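Diary > September > Evenings

September, a little after nine at night
by Ardalan Taheri

My shoulders are sore in a way I haven't felt since I painted the back bedroom, and all I did today was move toy fruit from one place to another. Well, the arm moved it. I only stood there with the controller in my hand and leaned and twisted and held my breath, which I have got to stop doing, because by the afternoon I was getting lightheaded over a banana.

I slept badly and got to Flivcombe before anyone else, so I had the kettle to myself and a nice slow half hour reading back through the notes from last week. We are still on the tidying task. The idea is simple enough to explain to my mother (I tried, on the phone, and she said "so you're teaching it to clear the table," and yes, Mom, that is all it is!). I drive the arm by remote, it records everything I do, and later on the Fernon model gets to study all my good habits and, I'm afraid, all my bad ones. The target for this round is 1000 good runs between the two of us. I try not to think about that number before lunch.

Aigars came in with wet hair and a bag of rolls from the bakery and we set up together. He likes to lay out the objects himself, and he has strong feelings about it. If I put the things down they end up in rows, he says, like a shop window, and no real kitchen ever looked like that. So he does it with his eyes half closed, and then he goes back and changes it anyway. I tease him, but his layouts are better than mine. They make me think before I move.

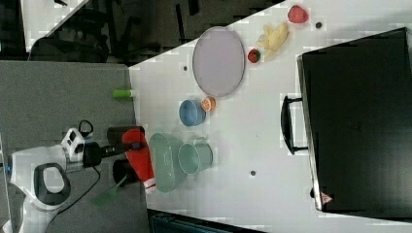 Fruit, dishes, suitcase. My table for most of the day.

The strawberry gave me the most trouble. It's so small that if I come down even slightly off to one side the fingers nudge it and away it goes, and it was sitting right up by the rim of that big lavender plate, where I kept worrying I'd catch the plate too. I dropped it twice in a row and said something I won't write here. Then I slowed way down, came in from above, waited, closed the fingers, waited again, and up it came as sweetly as you please. I know slow is what I'm always telling other people. It's harder to hear when it's your own hand on the thing.

The orange half was a pleasure all day, I don't know why. Some objects just suit you. The banana I can do about as well as I can tie my shoes now, so long as it's lying at a decent angle to the arm, and if it isn't I have to bring my elbow up and out like a chicken wing. Aigars does an impression of this. It is not flattering and it is very accurate.

We had a long talk over the rolls about whether to keep the clumsy runs. He wants to throw out any run where we drop something. I think a drop and a calm recovery is worth showing, the way you'd want a child to see you spill the milk and then simply get the cloth. We went around on it for quite a while, and in the end we agreed to save them in a folder of their own and ask the people at Pranow what they'd like, it being their money. I was pleased that we managed to disagree for that long and still split the last roll.

After lunch he drove and I watched, and I noticed he always opens the fingers a touch wider than he needs before going down. I do the opposite. I suppose the poor model will have to make up its own mind about us! I tried it his way for the last 3 runs of the day and I do believe it's easier on the small things, though I haven't told him yet. I'll tell him in the morning, when he's had his coffee and can enjoy it properly.

Walked home the long way by the water. I reached up to the cupboard for a mug when I got in and caught myself doing it in stages, over, down, pause, close, lift, all by myself in the kitchen with my coat still on.

Things for tomorrow: raise the stand for the controller (shoulders!), write to Pranow about the drops, call Mr. Ķēniņš back about the heating. And bring the rolls, it's my turn.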